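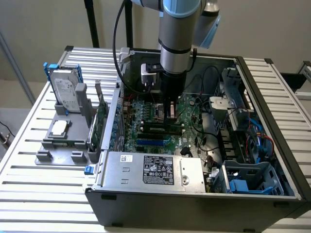

House rules for a robot that takes computers apart

I have been promising to write this up since October, when I came home from the Flisberg meet-up with a notebook full of half-sentences and a head full of opinions. Several of you wrote to ask what rules we use at the bench, and I kept answering with long emails, so let me try to put it all in one place (and then you can tell me where I've gone wrong, as I'm sure you will).

A bit of background first. At Bennani we have an arm working on old desktop towers, lifting parts out and putting them into a fixture beside the case. It is slow, fiddly, rather lovely work to be near. When we began, we had the supplier's safety manual, which is thick and sensible and mostly about keeping your head out of the way, and we had nothing at all about the everyday business of doing the job decently. So we wrote our own sheet. It started as a list taped to a cupboard door and has now grown to 2 pages, and I would like it to stop there.

The rule I'd fight hardest for is that every part has a home before it leaves the case. We printed the fixture in grey plastic with a place for the hard drive, a place for the processor, a place for the memory and so on, and if a machine comes in with something that has no place, the arm doesn't touch it until we've made one. It sounds fussy, I know! But a part put down "just for now" is a part that gets knocked, and an arm has no idea that there's something new in its path unless you tell it.

Next comes power. The mains lead comes off and goes on the hook by the door, and then we wait 90 seconds by the clock before anything starts. Power supplies stay shut, always. I don't care how good your gripper is, there is nothing inside one that I want badly enough.

Then cables, which take up more of the sheet than anything else. There are two kinds to worry about, the arm's own and the computer's. For the arm, we run the whole path through once at a crawl with somebody watching nothing but the cable loop, checking that it has enough slack to reach the far corner and not so much that it drags. For the computer, any lead that crosses the board gets noted on the job card before we start. I'd say most of our bad afternoons have had a lead in them somewhere.

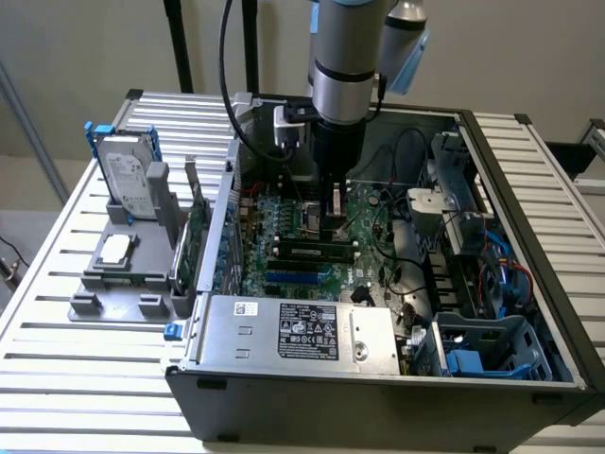
Gripping force is where people disagree with me. The Turance guidance, which plenty of shops follow and which I do respect, has you set one force per job. We set one per part, and we start low and creep up. Memory modules and a steel drive casing are such different things to hold that I can't see the sense in sharing a number between them. If the fingers slip, the arm stops and a person comes over. It doesn't get a second go by itself. We did allow retries for a while, and I still have the bent socket pins in a jam jar on my desk.

I should say something about record keeping, as I was teased for it at Flisberg. Every removal gets a line in the log, good or bad: which part, which grip, whether a person stepped in. We're at 2,863 lines now. We keep it in Putix, though a paper book would do you perfectly well, and once a month we go back through the stops and ask whether the sheet needs changing. Usually it doesn't. Sometimes it's one word.

Oh, and turns at the bench are 30 minutes, no longer. Watching an arm do careful work is oddly soothing, and you drift off, and then you're not really watching at all. We swap over even when it's going beautifully. Tea helps, but tea stays on the other side of the room (that's on the sheet as well, in capitals).

What we haven't settled is stickers and labels. Some of us want each drive's label facing outwards in the fixture so it can be read without picking anything up, and others say that makes the grip awkward on certain models. I lean towards the label side myself, though I've changed my mind on it before. If you've got a rule for this in your own workshop, do send it over, and I'll add the good ones to the next post.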